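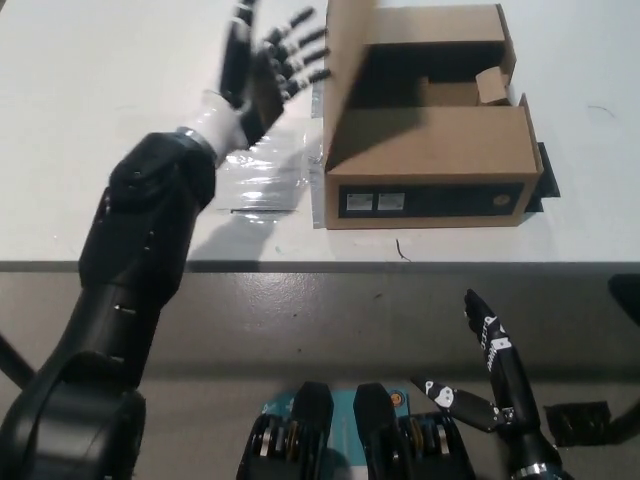

Zdenka Georgiev wrote that she had the same trouble after her own move, and asked whether the dishes were going straight into the box or getting wrapped first. Wrapped, in newspaper, two sheets each. Sorry, I should have said so at the start!

Packing my grandmother's dinner plates for a long drive
Posted by Maeve Quinlan

I'm moving in July, 580 miles, and I have my grandmother's plates to think about (cream with a green rim, nothing fancy, but we ate every Easter dinner of my childhood off them). My sister says stack them flat. My neighbor says stand them on edge like records. I have been going back and forth on it for a week now and would love to hear from anyone who has done it. Also, does newspaper ink come off on old glaze?

Ashley Pilkington
On edge, definitely! I worked two summers for a small moving outfit and we packed every plate that way, with a good thick layer of crumpled paper on the bottom and more down the sides so nothing could shift. Use the small boxes, too. A big box of china gets so heavy that whoever picks it up ends up dropping the last few inches, and there goes your gravy boat. As for the ink, it can rub off and settle into any fine cracks in the glaze, so I'd put plain packing paper against the plate and save the newspaper for the outside. Tape the bottom seam twice, and give the box a gentle shake before you close it. If you hear clinking, add more paper.

Aoife Ó Gríofa
I just used bath towels and lost one saucer. Keep them in the car with you if there's room, that's what I'd do.

Zdenka Georgiev
Towels worked for me on the bowls, but I was short of them the first night when everyone wanted a shower, so keep a couple back.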